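Before You Sign the Petition on Your Doorstep

Household tips, updated 1 October 2021

Every March the clipboards come out, and with them the leaflets that look like bills and the texts that claim to be from your neighbors. I keep a page of tips on running a house, and politics wasn't supposed to be on it. But it comes through the mail slot with everything else, so it needs sorting like everything else.

Start with the return address. Last spring we got a glossy card about the Skidside road levy from something called Residents for a Better Junance. I looked it up in the state filings. It had one donor, a paving company. Maybe the levy was a fine idea. I'd still like to know who bought the stamp.

Read the petition itself, top to bottom, before you write your name. The person holding it will give you a summary, and the summary is always nicer. Ours was pitched as "keeping the library open." The actual text asked the council to move library money into a general fund and review the hours later. If they won't let you hold the clipboard, close the door.

Be careful with numbers. The levy card said 2993 households had "responded," which could mean anything from a signed letter to hanging up the phone. A survey with 34 answers got quoted at the next council meeting as "what residents want." Ask how many people were asked and what the question was. I have asked twice and had one reply, which thanked me for my passion.

Keep one flat box for all of it, lid off, somewhere you pass every day. A drawer won't do, I've tried. Mine holds ballot notices, polling place changes and anything with a deadline. Everything else goes in the recycling the same evening. 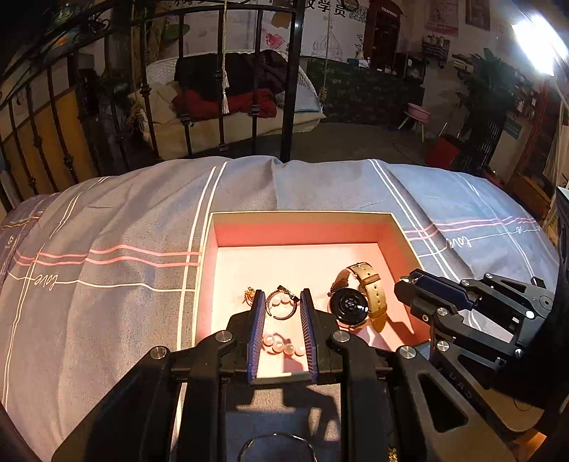 A shallow open box with pink inner walls, set on a patterned bedspread.

Write the deadline on the front of each notice in thick marker. The county prints it in tiny type on the back, under the translation notice, and I don't believe that's an accident of design.

Don't give your cell number to a candidate for a yard sign. I did it in the Ciklow ward race and got 50 texts before the primary. Replying STOP worked on some of the numbers and seemed to encourage the others. A landline or a throwaway email will get you the same sign.

If you want to speak at a meeting, time yourself at the kitchen table first. Qian Township gives you two minutes, and the clerk does cut people off. Put your request in the first sentence and bring 10 printed copies. Whether anyone on the dais reads them is another matter, but they go in the record.

Yard signs: take the wire legs off before you store them. They rust onto the shelf.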